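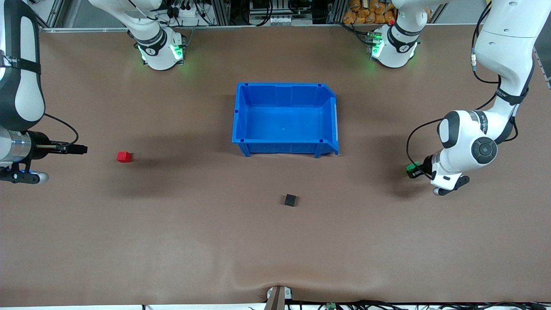

Sorting week, part two

Saturday, April 1, 2023

OK quick one, I have to be out the door by eleven and the dog hasn't been walked.

So. The button collection. For those who missed part one (February, scroll down, the archive link is still broken, sorry) my aunt left me her buttons. All of them. Coat buttons, shirt buttons, those awful gold blazer ones with anchors on. Three biscuit tins, a hatbox and a carrier bag with a hole in it. I said back then I'd be done in two weekends. Ha.

Final count as of last night: 1,657. That's after throwing out the cracked ones and the ones where the shank had rusted into the fabric scrap. I'd guessed 3,000 before I started, and my sister guessed more than that, so she owes me lunch.

How I'm sorting, since a few of you asked

First go was by color. Terrible. Is it navy or black, is it cream or white, is that one gray or just filthy. I spent an entire evening on the whites alone and then the kitchen light bulb went and I did it again in daylight and half of them moved piles.

Second go was by size. Better but boring, and you end up with a giant heap of shirt buttons and eleven tiny heaps of everything else.

What I do now is material first, then holes, then size. Color doesn't come into it until I'm actually sewing them on to cards. Material is the slow part. Mother of pearl feels cold against your lip, plastic doesn't. Yes I have had a lot of old buttons on my lip this month. Wash them first. Wash your hands as well.

Horn and bakelite I still mix up. Roos Koster left a long comment on the last post about the hot water trick, dip it for half a minute and smell it. Horn smells like burnt hair, or a wet goat, depending who you ask. I tried it on nine and got a clear answer on four. The rest smelled like water. Roos if you're reading this, hotter? Longer? Please advise.

Do NOT do this with anything painted or glued. I lost a nice little green glass one with a foil back. The foil came right off and floated around like fish food. Was pretty upset about that.

The good finds

A full card of eight from De Haan, never cut, price still penciled on the back. I think this was the haberdashery near the station where she worked before she got married but my mother says no, that was a different shop. They have been arguing about this since before I was born, and one of them isn't even here any more.

Six leather football ones, the woven kind. Five match. The sixth is a hair bigger and a hair redder and once you've seen it you can't un see it.

One single button stamped Zirnotitz on the back in very small letters. Brass, a bird on the front, could be a heron. Can't find a thing about it. If anyone knows whether that's a maker or a town or somebody's regiment, comments are open, or email me, the address is in the sidebar.

And a matchbox full of dolls' clothes buttons, smaller than lentils. I haven't counted those and I'm not going to. They are not in the 1,657. Don't write in.

What happens to them now

Keeping the pearl, the glass, the De Haan card, the bird. The plain shirt ones are going to the repair morning at the library, they're always short, people turn up with a shirt missing two and nothing in the jar is ever close. The gold anchors I offered to my sister and she said something I won't type.

I did look at selling. There's a dealer list that gets passed around and somebody had a lot of 1,258 mixed up for what I thought was a silly price, and it sat there for weeks, so maybe it was silly. Postage would eat it anyway. Buttons are heavy! You don't think so until you carry a hatbox of them down from the third floor with no elevator.

Next time: thread. She kept the thread too. There's a drawer I haven't opened yet becuase it sticks, and I can hear things rolling around in there when I pull on it.

Right, dog.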